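Progress report on the household sorting work, second period
Prepared for: Pletholm Fund, small grants for daily living
Prepared by: Branwen Kneath, project coordinator, Eltby
Date: 2022-06-15

1. Purpose of this report

With this report I inform the Fund about what we have done since January, how the money was used, and what we plan for the remaining months. I follow the order of headings from your letter, except that I put the spending after the activities, as it is easier to understand in this way.

As you know, the project helps people who move from a large home into a small apartment. They bring with them many small things: brushes, bowls, toys of the grandchildren, cables, kitchen tools, half-used bottles. The furniture is usually planned well by the family. The small things are put into bags on the last day, and after the move they stay in the bags. Our work is to find a simple way of sorting them which a person can continue alone.

2. Activities in the period

We completed 18 home visits out of the 26 which were agreed for the whole year. Two visits had to be moved to the summer for reasons of health. Every visit took one morning or one afternoon. In the first period we often stayed the whole day, and I wrote already in my last report that this was too tiring for the residents.

The method is now as follows. All small things from one room are brought to a table. They are placed in open bins, a small group at a time, and the resident decides for each thing where it will live in the new home. We do not ask "keep or throw away" as the first question. In the first visits we asked this, and several residents became sad and wanted to stop. Now we ask "in which room do you use it?" and the decision comes more easily. What has no room is put to one side and we return to it at the end.

We changed also the bins. In the first period we used deep boxes with covers, from the supplier Wunico. The boxes are strong, but the residents could not see what was at the bottom and they did not like to reach down. We have replaced them with open rectangular bins, and we mix the things in one bin on purpose – something from the bathroom together with something from the kitchen and something from the children's corner. This is how the things arrive in real life. 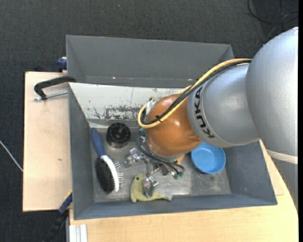
Photo: Eltby project archive

A large hairbrush with a dark blue handle lies in the front bin, in the same group as a toy and a blue bowl. Such a mixed group gives a good beginning for the talk with the resident, as each thing belongs to another place. The second bin is kept directly behind the first one on the wooden tabletop, so that everything stays on one table and the resident can remain sitting.

The grey color of the bins was discussed in our team. One colleague preferred white. We decided for grey after trying both with residents who have weak eyesight, and they told us that white was too bright under the lamp. For grey things, for example spoons and keys, the problem is now the opposite, and we put a colored cloth under them.

3. Difficulties

The labels did not work well. We had printed labels with the names of the rooms, but the letters were too small and the glue came off after a short time. The new labels from Carvalho are larger and are tied with a string. They cost more, and I explain this below.

The second difficulty is time after the visit. We planned one telephone call to each household. In practice most people want two calls, and the second is often longer than the first. I consider these calls useful, but they were not in the plan.

4. Use of the money

We have spent roughly half of the budget for materials. The bins were cheaper than we had expected and the labels more expensive, so the total for materials remains inside the plan. Travel costs are as agreed. I ask for your permission to move a small part of the travel money to telephone hours – the amount is shown in the attached table.

5. Plan for the next period

We will make the remaining visits, including the two which were moved. We will also call again the first 6 households and ask which of the sorted things have stayed in their place. A short printed guide for families is in preparation, and I will send you the draft before it goes to the printer, so that you can check how the name of the Fund is written.

With kind regards,
Branwen Kneath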